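How a Drawer Works

A drawer is a box that lives inside another box. You probably open one every morning to find your socks, and another one to find a spoon, and you may never have stopped to wonder how it slides out so straight or why it doesn't simply fall on your toes. Let's take our time and look at it together, starting with the part your hand meets first.

That part is the handle. A handle has two jobs. It gives your fingers something to curl around, and it holds itself a little way off from the wood so that your fingers have room to fit behind it. The piece that does the holding off is called a post, or a stem.
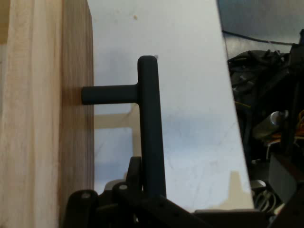 Why do some drawers have a handle and others only a knob?

A knob is small and needs just one screw, so it suits a narrow drawer. A wide drawer is easier to pull with a long handle, which lets you take hold near the middle or even use both hands.

Now for the sliding. When you pull, the bottom of the drawer rubs against whatever is underneath it, and that rubbing is called friction. A little friction is a good thing – it keeps the drawer from rolling open all by itself whenever you walk past. Too much of it and the drawer sticks, and you tug and tug until it flies out with all your pencils. People have rubbed candle wax on the edges of wooden drawers for a very long time to help them glide.

A small chest with one drawer is a lovely thing to learn from, because you can go all the way around it and see the top, the sides and the front at once. 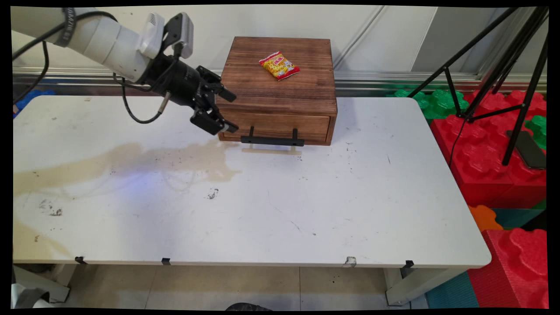

The flat top is useful too, of course, and things do tend to land there on their way to being put away. The drawer is for what you want to keep out of the dust.

If you have a small chest at home, ask a grown-up whether you may slide the drawer all the way out (with both hands, please!) and peek at its corners. You might find little fingers of wood that lock together, called dovetails, or you might find nails or glue. Then slide it back slowly and listen. Can you hear the friction?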